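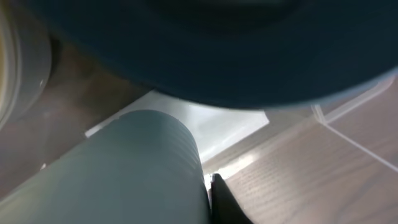
Right, so my bit of this is about regrasping, and what happens when you let the policy change its mind halfway through a pick. I'm Cameron, I look after the tabletop side of the Rakena project with Nuno Rocha, and if you were at the April meeting you'll have heard me moan about wrist views. I'm still moaning! Look at how much of this one goes to the big dark blue thing hanging over the top, when what the finger is right up beside is the pale ribbed cylinder. Leave that up for a moment, let people squint at it.

(Slow down here, I always rush.)

Our old method picked one grasp from the head view and stuck to it. Fine on a bare table, pretty rubbish once things are packed close together. The new one, which Yurii Symonenko mostly wrote on the train, scores the grasp again from the wrist at every step, and if the score drops below a threshold the arm backs off and tries from another side. It's a very small change, one extra head on the network and a bit of patience.

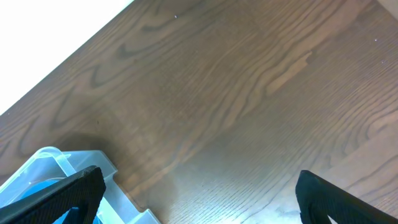 The backing off took us ages to get right. Back off too little and you get the same bad view again, so the score hardly moves and the arm sort of dithers. Too far and you've thrown away everything the wrist told you. We settled on a fixed retreat plus a small sideways nudge, and yes, I know, the nudge is a hack. Digby McPhee has a nicer version that learns the distance – ask him in the break, he'd love that.

Numbers now. We ran 64 trials with each method, same objects, same starting layouts. The old one finished 19. The new one finished 49, and I made Yurii check that before I'd put it on a slide. The cost is time, as a retry makes a pick slower, and with two retries you do start looking at your watch.

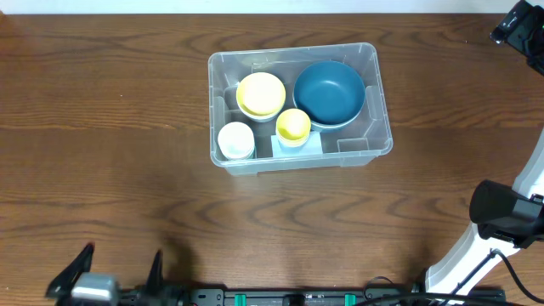 Head view: tableware in the clear bin, gripper at bottom left.

Still to sort: the score is too sure of itself when one object fills most of the wrist view. Eustaquio Solís thinks we should feed the head view back in at that point, and I think he's right, but we haven't run it yet. Say thanks to the Bravex lot for the fingers. Then questions, and if there aren't any, go back to the numbers.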